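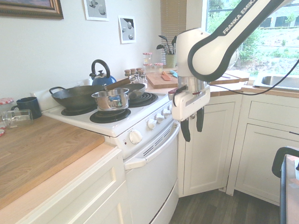
Electric stove with five control knobs across the front.

MESTERO ASKS ENDOSIER TO SHOW ITS WORK ON STOVE SAVINGS CLAIM

Renters' advice group says the 30 percent figure behind the Medard burner plate does not hold up on a first reading, and urges landlords in Naidu County to wait before passing on the cost

NAIDU, December -- Mestero, the renters' advice group, today called on appliance parts maker Endosier to publish the full data behind its claim that the Medard burner plate cuts the electricity used for cooking by 30 percent. The group also asked property managers in Naidu County to hold off on adding a Medard fee to leases until somebody outside the company has checked the number.

The Medard is a metal plate that sits under the heating coil of an ordinary electric stove. Endosier says it sends heat back up into the pan. The company has been selling the plates in bulk to apartment owners since the spring, and several owners now list them as an "energy upgrade" on new leases, with a monthly charge attached.

Mestero has read the nine-page summary that Endosier gives to buyers. It has asked twice for the report the summary is based on. The first request was answered with a second copy of the summary. The second has not been answered.

"We would love for this to be true," said Ravindran Kurian, who handles utility complaints for Mestero. "A cheap part that takes nearly a third off what it costs to cook dinner would be wonderful news for the people who call us. But we have read the summary several times, and we still can't find the place where anyone measured it."

Where the 30 percent comes from

According to the summary, Endosier sent plates to 2,581 households and asked them to report back after 12 months. Replies came from 435 of them. The 30 percent figure is drawn only from those replies.

That means most of the households that got a plate are missing from the result. The summary does not say what happened to them. Some may have moved. Some may have put the plate in a drawer and forgotten it. Some may have used it every day and seen no change at all, in which case they would have had little to write to the company about.

The form itself is printed on the last page of the summary. It asks, "How much would you say you have saved on cooking?" and offers a scale. It does not ask for a meter reading or a bill. The households that wrote back had been given the plate free of charge, and those that returned the form were entered in a drawing for a set of pans.

Mestero also notes that a household electric bill covers everything in the home, including the refrigerator, the water heater and whatever is plugged in by the couch. Without a separate meter on the stove, a renter looking at a lower bill has no way to tell which appliance to thank. A mild winter would do the same thing to the form that a good burner plate would.

"If I ask you how much you saved, you will give me a number," said Kurian. "You'd be a rude guest if you didn't."

What Endosier has said

In a letter to building owners, a copy of which was given to Mestero by a renter, Endosier calls the result "proven in real kitchens." The letter says laboratory testing is "less meaningful to everyday cooks" than the experience of the households that took part.

Mestero agrees that real kitchens matter. It does not follow that a lab test would be useless. Bringing the same pot of water to a boil on the same burner, with the plate and without it, and reading a meter each time is a morning's work. If Endosier has done that test, it should say what it found. If it has not, owners might ask why they are being sold a plate by the case.

The letter goes on to say that any savings "may vary with cookware, burner condition and habits." Mestero has no quarrel with that sentence. It would like to see it on the front of the box, where the 30 percent is.

Why the fee matters

The group's main concern is who pays. In most of the buildings Mestero hears from, renters pay the electric bill and the landlord owns the stove. An owner who buys a plate and charges for it every month is taking no risk on whether it works. The renter takes all of it.

Leases seen by Mestero describe the charge in different ways. One calls it an "appliance efficiency share." Another folds it into a line with pest control and hallway lighting -- a line that gives no amounts for each. None of them says the charge will stop once the plate is paid for, and none offers the renter the choice of cooking without it.

"I'm told the fee is small," said Ctibor Urban, who rents a one-bedroom in Naidu and brought the leases to Mestero's attention. "It is small. So is the plate. I put mine in, I made the same soup I always make, and I couldn't tell you that one thing was different. Maybe it was. I'd like someone to check before I'm paying for it a second year."

Mestero stresses that one renter's soup proves nothing either way, and Urban says so himself. The group has made no finding that the Medard fails to work. Its position is that the published material gives no good reason to believe the number on the box.

Cheaper things to try first

Renters who want to spend less on cooking do not need to buy anything to get started. Mestero's advice here is old and rather dull. Match the pan to the burner, so that a small saucepan is not sitting on the largest coil. Put the lid on when bringing water to a boil. Turn the burner off a little early, as a coil holds its heat for some time after the knob is turned. Use a pan with a flat bottom, and ask the landlord to replace a coil that tilts or has gone bad.

None of these will take 30 percent off anyone's bill, as far as Mestero knows, and the group will not be printing a number on a box. Cooking is a modest part of what most homes use. A renter who is worried about a high bill will usually do better to look at heating and hot water before looking at the stove. 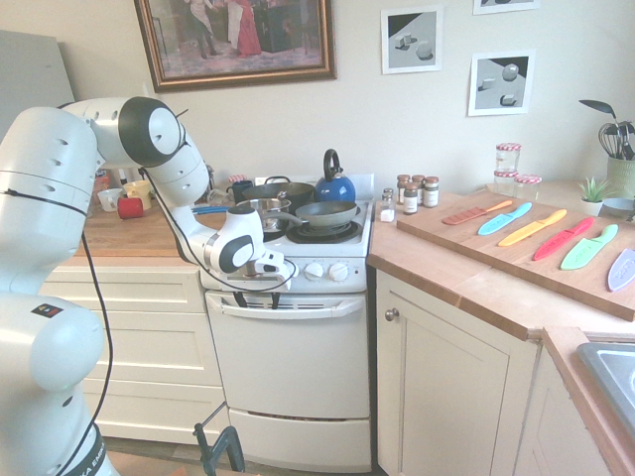 What Mestero is asking for

Mestero has asked Endosier to do the following before the end of the winter heating season:

Release the full report, including how many of the households that did not reply were contacted again.

Publish any meter-based test of the plate, whoever carried it out and whatever it showed.

Take the 30 percent claim off packaging and owner letters until that has been done.

Property managers are asked to list any Medard charge on its own line, to state when it ends, and to let renters decline it. Renters who have already been charged can send Mestero a copy of the lease page with their name covered. The group will not share it with the landlord.

If Endosier sends the report, Mestero will post it in full and will say plainly whether it changes the group's mind.

About Mestero

Mestero gives free advice to renters in Naidu County on leases, repairs and utility bills. It takes no money from appliance makers or property owners.

Press contact: Ravindran Kurian, utility complaints desk, Mestero. Calls are returned after 2 p.m.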